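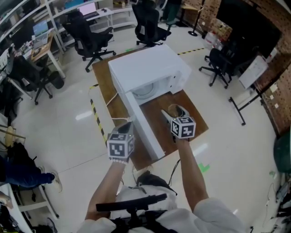

Equipment Plan and Budget for Handheld Demonstration Recording of Household Appliance Tasks
Student project report, Stefanou Laboratory course in automation

1. Purpose

The project needs recorded human demonstrations of appliance tasks before any arm is bought. This report sets out what equipment the recording stage requires, what it costs, and in what order it should be purchased. The arm itself is outside the scope and will be budgeted in the spring.

2. Requirements

One operator wears the chest mount and works with one gripper in each hand. Each gripper carries a marker cube so that its pose can be recovered from video. The tasks selected are opening and closing a microwave door, placing a dish on the turntable, and removing it.

The following requirements were fixed at the first planning meeting:

R1. Both grippers must be of the same model, with interchangeable jaws.
R2. Marker cubes must be replaceable without recalibrating the jaw.
R3. The work table must be low enough for a standing operator to reach into the appliance cavity with both grippers.
R4. Cables must not cross the operator's walking path.
R5. Total spending must stay within the course allowance of $2,228.

3. Options considered

Two suppliers quoted for the gripper pair. Clavenura sells a complete kit with mount, cubes and cables. Skeker sells the grippers alone, and the mount would have to be made in the workshop. The Skeker option is cheaper on paper. The workshop charges for machine time, however, and the queue in September was already long. A homemade mount would also need its own drawings and a fit check with each operator.

The Clavenura kit was selected. Its main weakness is the cable, which hangs from the gripper and can catch on the table edge. A clip on the forearm is proposed, to be printed in house.

4. Budget

Gripper kit, Clavenura: $1,640
Spare marker cubes and jaw pads: $195
Storage drive, Pusent: $160
Microwave oven, secondhand: $40
Floor tape, cable clips, power strip: $38
Reserve: $155
Total: $2,228

Prices include shipping. The table, chairs, whiteboard and wall screen belong to the room and are not charged to the project.

The reserve was first set lower. It was raised after the quote for spare jaw pads came back with a minimum order, which suggests that other small parts may be sold the same way.

5. Purchase order

Stage 1 covers the gripper kit and the storage drive. Stage 2 covers the microwave, tape and clips, which are available locally. Stage 3 covers spares, ordered once jaw wear has been checked on the first recordings. The Clavenura lead time is 3 weeks, so Stage 1 sets the schedule.

6. Open items

A second appliance has been requested for variety. A toaster oven with a drop-down door would exercise a different wrist motion, but it does not fit the current budget unless the reserve is used.

The power cord of the appliance needs a fixed route off the table. The present proposal is a clip on the back edge and a taped run to the nearest outlet.

Insurance for equipment left in the shared room overnight has not been confirmed. Until it is, the grippers and drive are to be signed back into the cabinet at the end of each session.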